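Reading time: 4 min

Replacement Finger Pads and Grip Check Kit for Two-Finger Grippers

Supplied by Upadhyay from our Trellatcombe workshop. Fits the black two-finger gripper used on the Cerkcombe bench cell, in both the real cell and the simulated one.

This page covers the replacement pads and the grip check routine that comes with them. It also sets out the slipping fault that led us to withdraw the earlier pads. If you still have the earlier type fitted, please read the section on the fault before you run the arm again.

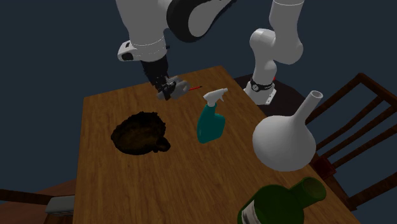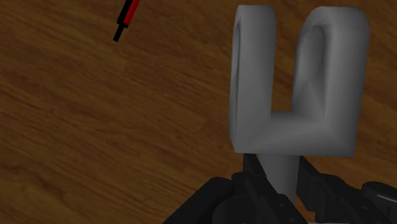 Simulated views of the table task. The second is a close view of the forked grey part with its stem between the gripper fingers.

What went wrong

The earlier pads were made with a flat face and a hard outer skin. They held square parts well. On a round stem the contact was a narrow line down each pad, and the skin polished up with use. Once that happened, a part with a heavy head could turn in the grip while the arm was moving, and in the worst cases it dropped.

The first report came from the Valtuvthorpe site in November. A forked part turned during a sideways move, caught the neck of a bottle and knocked it off the table. The bottle broke and the floor had to be cleared before anyone could get back to the cell. There were no injuries. The arm did not stop, as the gripper was still reporting that it held something. It went through the rest of its programme and opened over an empty tray.

We then ran the same move on a test bench with worn pads and got the same result. With the grip force set to 80 per cent the part still turned. Raising the force further only marked the stem.

The fault did not show up in simulation. The friction value in the model was that of a new pad and never changed, so a grip that passed on screen could fail in the cell. The model file supplied with this kit has a worn pad setting as well as a new one. We suggest that any new grip is tried with both.

What has changed

The new pads have a softer face with a shallow groove running along it. The groove gives a round stem two lines of contact on each side. The face is a separate layer and can be changed without taking the finger apart.

The grip check is a short routine that runs after each pick. It lifts the part by 20 mm, holds still, turns the wrist a little each way and reads the finger gap again. If the gap has changed, the arm stops where it is and shows a grip warning. It does not try the pick a second time unless you tell it to.

In the kit

Finger pads, 2
Spare pad faces, 2
Fixing screws and key
Wear gauge
Grip check routine and model file, by download
Printed fitting sheet

Fitting

Switch off the arm and lock the supply. Support or remove anything held in the gripper first, as the fingers may relax when power is lost. Undo the old pads, wipe the finger ends with a dry cloth and fit the new pads with the grooves facing each other. Do not use oil or thread glue. Allow 30 minutes for the job, including the zero setting at the end.

After fitting, set the finger zero again. If this step is missed the grip check will read the wrong gap and give a warning on every pick.

Limits

The grip check looks for movement between the fingers. It will not notice a part that has been picked up in the wrong place but is held firmly. It is also no substitute for a guard or a safety-rated stop, and people should stay out of reach of the arm while it is running.

Keep glass and open containers clear of the path of the held part, and leave room for the part to swing. The Valtuvthorpe path had been checked for the arm and gripper only. The part itself was not included.

Do not use the pads on wet or greasy parts. Stems under 8 mm across sit too deep in the groove and need the narrow face, ordered separately.

Checking for wear

Put the wear gauge against each face once a week. If the gauge rocks, change both faces together. Shiny patches along the groove mean the same thing, even if the gauge sits flat.

Exchange of earlier pads

Earlier pads can be exchanged free of charge. Send both pads back to Trellatcombe with the order number, or with the cell name if the order number is lost. Please do not keep old pads as spares.

Page last changed 28 September 2025.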